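Visit notes, Petow cable cell, Tuesday

Yung-ching Tse looks after the cell and ran the tour. The work is cable routing on a breadboard, under screw-down metal clamps with one screw each. Tse checks those screws every 40 cycles. 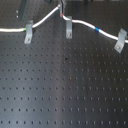

Coloured bands on the sheath give the vision system its reference points. Worn tape is replaced before calibration — never after. Fault 2123, a lost marker, accounted for 19 stoppages in July. Spare clamps are kept in a drawer labelled Chow.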